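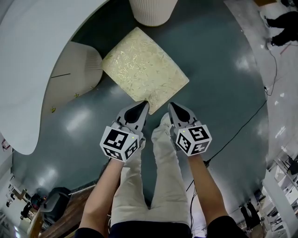
Arbeitsgemeinschaft Robotik Nestham (Fachbereich Automatisierungstechnik)

Die Arbeitsgemeinschaft Robotik Nestham, kurz AGRN, ist eine studentische Projektgruppe am Fachbereich Automatisierungstechnik der Hochschule Nestham. Sie befasst sich mit dem Lernen von Greifbewegungen aus menschlichen Vorführungen. Ihr bekanntestes Vorhaben ist das Projekt Wukusen, in dem Alltagshandlungen mit handgeführten Greifern aufgezeichnet und anschließend auf einen zweiarmigen Roboter übertragen werden.

Geschichte

Die Gruppe ging aus einem Wahlpflichtkurs zur Bildverarbeitung hervor, den Darcy Landry am Fachbereich eingerichtet hatte. Im ersten Jahr arbeiteten die Teilnehmer mit einem einzelnen Tischroboter, dessen Bewegungen über ein Handsteuergerät vorgegeben wurden. Das Verfahren erwies sich für beidhändige Aufgaben als zu langsam. Nach dem Umzug in das Chisholm-Gebäude stellte die Gruppe auf handgeführte Greifer um. Der Wahlpflichtkurs besteht weiter und dient heute als Einstieg in die Projektarbeit.

Projekt Wukusen

Bei den Aufnahmen hält die vorführende Person in jeder Hand einen Greifer. Auf den Geräten sitzen weiße Würfel mit schwarzen quadratischen Markermustern, anhand derer sich Lage und Ausrichtung der Greifer im Kamerabild berechnen lassen. Die Finger haben schwarze Spitzen. Mehrere Seiten eines Würfels tragen Muster, damit die Erfassung auch bei gedrehtem Handgelenk nicht abreißt.

Der Aufgabenkatalog umfasst 15 Handlungen, darunter das Falten von Tüchern, das Aufheben flacher Gegenstände, das Umsetzen von Behältern und das Einräumen eines Regals. Ein Teil davon wird am Tisch ausgeführt, ein anderer in Bodennähe. Bodenaufgaben gelten in der Gruppe als schwieriger, weil die Unterarme die Marker leichter verdecken und glänzende Bodenbeläge das Deckenlicht spiegeln. Der erste veröffentlichte Datensatz enthält 800 Vorführungen. Weitere 140 wurden wegen unterbrochener Markererfassung aussortiert und stehen nur intern für Fehleranalysen zur Verfügung.

Die Auswertung erfolgt mit der Software Bomness, die von Mitgliedern der Gruppe geschrieben wurde. Sie gleicht die Zeitstempel der Aufnahmen ab, schätzt die Greiferpositionen und markiert Abschnitte mit fehlenden Messwerten. Kurze Lücken werden interpoliert, längere führen zum Ausschluss der Aufnahme.

Lehrbetrieb

Die Projektarbeit wird als Modul über zwei Semester angeboten. Im ersten Semester kalibrieren die Studierenden Kameras, drucken und vermessen Marker und führen Aufnahmen nach vorgegebenem Protokoll durch. Im zweiten Semester trainieren kleine Teams jeweils ein eigenes Modell und erproben es am Roboter. Die Leistung wird durch einen schriftlichen Bericht und eine Vorführung nachgewiesen. Die wöchentliche Besprechung findet am Montag statt.

Für das Modul werden Grundkenntnisse in linearer Algebra und einer Programmiersprache vorausgesetzt. Studierende anderer Fachbereiche können nach Rücksprache teilnehmen.

Wettbewerb

Im August richtet die Gruppe einen internen Wettbewerb aus, bei dem die trainierten Modelle dieselbe Auswahl von Aufgaben bearbeiten. Gewertet werden vollständig ausgeführte Handlungen und die benötigte Zeit. Der höchste bisher erreichte Wert liegt bei 198 Punkten. Eingriffe von Hand sind erlaubt, werden aber mit Punktabzug belegt.

Siehe auch

Lernen durch Vorführung
Zweiarmige Manipulation
Chisholm-Gebäude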